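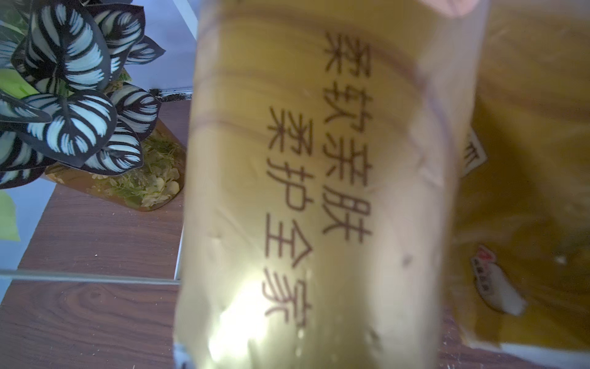

Onde guardar os pacotes de lenço de papel que não cabem no armário do banheiro?

Num lugar seco, fechado no plástico original e perto de onde o papel é usado. Uma prateleira baixa na sala ou no corredor resolve. O banheiro sem janela fica por último na lista.

Grara, dicas de casa
Atualizado em 9/12/25

Toda casa passa pela fase do atacado. A promoção era ótima, o carrinho era grande, e agora há papel em cima da geladeira, debaixo da cama e dentro do forno que só é aceso no Natal. Tire primeiro o do forno. O resto pode esperar o fim desta página.

O plástico fica

Muita gente chega em casa, rasga a embalagem e passa tudo para um cesto bonito. O cesto de fato é bonito. O papel em cima dele junta poeira com uma dedicação comovente, e em março, quando chove de lado, fica com aquela textura de guardanapo de quermesse. Deixe cada pacote fechado até a hora do uso. Se o amarelo brilhante do filme briga com a sua decoração, vire o lado estampado para a parede e siga a vida.

Pacote aberto pela metade se fecha com um elástico ou um prendedor de roupa. Existem clipes próprios para isso, da Jerero, em tons pastel. O prendedor de roupa faz a mesma coisa e já está no varal.

De pé ou deitado

Pacote alto e mole não gosta de ficar sozinho. Se for guardar de pé, encoste um no outro ou os dois num canto, senão ele vai se inclinando ao longo da semana até desabar, de preferência de madrugada. Deitado ocupa mais chão, mas aceita outro em cima. Três andares é o limite do bom senso; daí para a frente o de baixo sai do pacote em formato de telha.

Caixa com tampa só vale a pena se o papel for para a garagem ou a área de serviço. Nesse caso, deixe 13 cm livres entre a caixa e a parede externa e nunca ponha direto no piso.

A prateleira de dois andares

Um móvel baixo, com tábuas de madeira clara e armação branca fininha, dá conta do papel de uso diário sem chamar atenção. O pacote em uso vai no andar de baixo, encostado num lado, com a ponta virada para a frente. Assim a mão o encontra sem que seja preciso ajoelhar. Em cima você põe o que quiser, e vai pôr, porque nenhuma superfície plana sobrevive muito tempo numa casa habitada.

Antes de comprar, meça o vão com o pacote na mão. O modelo que levei da Skilomard tem mais de 90 cm de largura e é muito elegante, só que o corredor discordou. Ele hoje mora no quarto, onde guarda cabos.

Plantas ao lado

Planta artificial ao lado da prateleira esconde bem um canto sem graça e não molha ninguém. Pede, em troca, um pano úmido nas folhas de vez em quando. Folha listrada disfarça melhor a poeira do que folha lisa, o que eu considero uma qualidade moral. Se o vaso for de vidro e ficar no chão, encoste-o na parede, longe do caminho do aspirador.

Planta de verdade é outra conversa. Regador e papel no mesmo metro quadrado acabam se conhecendo. Deixe o papel do lado oposto ao da rega, ou suba o pacote para a tábua de cima.

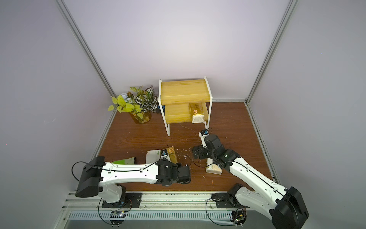 Uma leitora escreveu para discordar: na casa dela o andar de baixo é território do cachorro, e lenço guardado ali dura 19 minutos. Ela passou os pacotes para a tábua de cima e deixou embaixo só os livros grossos, que o animal, segundo ela, respeita. Aceito a correção. Quem tem cachorro ou criança engatinhando deve inverter os andares e conferir se o móvel está firme antes de carregar a parte alta.

Ela pergunta também se dá para aproveitar o plástico das embalagens. Dá, como saco para a lixeirinha do banheiro, desde que você abra por uma ponta só, com tesoura. Quem abre com os dentes fica com uma fita comprida e nenhuma utilidade para ela.

Fios no chão

Se houver algum fio passando perto do móvel, prenda-o junto ao rodapé com fita própria. Depois arraste a prateleira de volta, levantando os pés em vez de empurrar, e confira se nenhum deles ficou em cima do fio.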